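Tiled and gloss-white worktops: cleaning, citrus and glazed crockery

Filed under: Kitchen surfaces

Applies to white tabletops and worktops with a tile pattern, whether the tiles are real and grouted or the grid is only printed or pressed into a sheet. Check which you have before starting. Run a fingernail across a line. If the nail drops into a rough channel, it is grout. If it passes over with no change in texture, the surface is a continuous sheet and the section on grout can be skipped.

Daily wipe

Use a damp microfibre cloth, folded in four, and turn to a clean face when the first is soiled. One drop of washing-up liquid in a bowl of warm water is enough for a full table. More than that leaves a film, visible as dull arcs when the ceiling light is on. Dry with a second cloth.

Look along the surface from a low angle when finished. On white gloss the reflection of a lamp is the best inspection tool available. A clean area returns a sharp-edged reflection. Where the edge of the reflection is blurred there is still grease or detergent, and the area should be gone over again with plain water.

Avoid cream cleaners with a grit. They shift marks quickly and take the gloss off over a few months, after which the surface stains more readily than it did before.

Citrus

Orange, lemon and grapefruit cause two separate problems and these need different treatment.

Juice is acidic. On a sealed sheet it does little harm in the short term. On cement grout it etches the surface and leaves it open to later staining. On marble or limestone it will mark within minutes. Wipe with plain water first, then with the detergent solution.

Peel oil is the fine spray released when the skin is bent. It does not dissolve in water, and a water-only wipe spreads it. It picks up dust and turns into a yellowish haze, normally found in an arc on the far side of where the fruit is peeled. Remove with neat washing-up liquid on a damp cloth, leave for two minutes, rinse.

The simplest precaution is to peel over a plate. A shallow plate with a raised rim will hold crumbs of peel and a small amount of juice. It will not stop the oil spray, so wipe a wide margin of table around it as well. Tip the peel into the food waste before moving the fruit, or the bits travel with it.

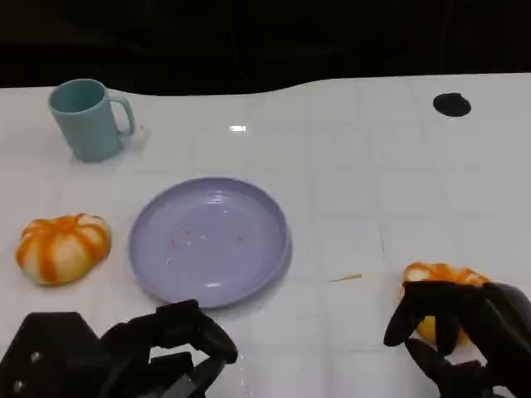 Peeled oranges with a lilac plate and a teal mug on a white tabletop. Small bits of orange show up well against a pale glaze.

Peeled fruit should not be left standing directly on grout lines. A peeled orange weeps slowly from any torn segment, and the liquid follows the channel. Put it on the plate or on a square of kitchen paper.

Pith left under the thumbnail is the usual source of the small dried flecks found on white surfaces the next day. They come away with a plastic scraper held flat. Do not use a knife point.

Crockery with a matt or chalky glaze

Matt glazes in soft colours show two faults that gloss glazes do not: grey cutlery marks and tide lines from tea. Neither is damage in most cases.

Cutlery marks are metal deposited on the glaze. Use a paste of bicarbonate of soda and water on a soft cloth, with light pressure, and rinse. Test on the base first.

Tide lines inside a mug respond to the same paste, or to a soak in warm water with one spoonful of soda crystals. Soak for an hour. Do not use the green face of a scouring sponge on a matt glaze, as it leaves polished patches that cannot be reversed.

Check the foot ring. The unglazed ring on the base of a mug is often rough enough to scratch a gloss tabletop, particularly if it is turned or slid while full. Rub the ring on wet-and-dry paper laid flat on the draining board, with water, until it feels smooth to the fingertip. Rinse off the slurry before the mug goes back on the table. The Stalow range sold at the Dultley market needs this when new – the Trirari range mostly does not.

Grout lines

Mix bicarbonate of soda and water to the consistency of toothpaste. Apply along the lines with an old toothbrush, leave for ten minutes, scrub along the line and not across it, rinse twice. Bleach will whiten grout but does not remove grease, so degrease first or the stain returns. Never combine bleach with vinegar or any other acid.

Allow to dry overnight, then apply a penetrating grout sealer with a small brush. Wipe any excess off the tile before it cures. Repeat once a year. February suits it here, when the table is least used.

Cloths

Wash microfibre at the temperature on its label, without fabric conditioner. Conditioner coats the fibres and leaves the smears described above. Replace a cloth when it starts to push water along – it will no longer clean gloss.

Reader's note from Pornthip Jitpraphai: a silicone baking mat under the plate catches most of the spray and goes in the sink afterwards. Tested on a Sunday with a bag of oranges for marmalade. It works, provided the mat is washed with detergent and not merely rinsed.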